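Ganora open day – anyone else go?

December 14, 2020
Posted by tallow_92

Went to the open day at Ganora and figured I'd write it up for those who couldn't make the trip. It was 123 miles each way for me, so take my opinion as that of a man who wanted it to be worth the gas.

Check-in was slow. They had one person with a paper list at the door and they only let in small groups. Once inside you got a short talk and then moved from station to station. Girard had the first one, a bin sorter, which was down for most of my slot. Shin had a wheeled base that followed a line of tape. The two-arm table demo at the end is the one people will want to hear about.

They run it by teleoperation first, to record examples, and then let the arms try it on their own. The task set is all table stuff: spoons, cups, that kind of thing. The operator talked the whole time, which I liked, and he took questions while he worked.

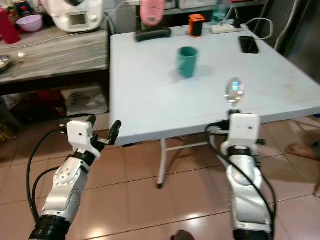 tallow_92

The spoon is the hard one, according to the operator. It's thin and shiny and the grip has to land on the handle at the right angle or it swings. I got to watch the right arm with the spoon held up in the gripper, bowl at the top, and the left one waiting with its fingers open. The teal cup on the table was used in the next task. They didn't clear the rest of the table off either – phone, power strip, water bottle, speaker, all left where they were. I asked about that and was told they want the clutter in the recordings.

Total recorded so far for the table tasks is 1,564 runs. I wrote that down because I knew somebody would ask.

---

pellgrove

Thanks for writing this up. How fast was it on its own, without the operator? Every video I see of this type of thing is sped up.

---

tallow_92

Slow. One spoon pickup took long enough that the guy next to me checked his messages. I saw 5 tries without the operator and 2 of them were good. The others it either missed the handle or let go early.

---

mod_harness

Two out of five on a spoon isn't much to drive 123 miles for. I was at the March one and they told us it would be running unattended by the fall. A fixed arm with a decent jig would do that job all day long.

---

tallow_92

A jig would do it if the spoon was always in the same spot. It wasn't. He moved it between tries and turned it around once.

---

mod_harness

Fine, but who has that problem? In a plant you control where the part is. That's the whole point of a feeder.

---

quillback

Plenty of places that aren't plants. I work in a commercial kitchen and nothing is ever where it was five minutes ago. I'd still rather see it pick up something wet, though. Did they do any of that?

---

tallow_92

Not while I was there. Somebody asked about washing up and the answer was that they haven't started on it.

---

pellgrove

Was the Jiretti software running on this, or is that only on the sorter? I've been trying to get a straight answer for weeks.

---

tallow_92

The handout lists Jiretti for the sorter only. I didn't ask about the arms, sorry.

---

quillback

I'm signed up for the next one. I'll ask about Jiretti, and about wet dishes. If they let me try the controls I'll post how that goes.

---

mod_harness

Ask them about the unattended date too – I'd like to hear what they say this time.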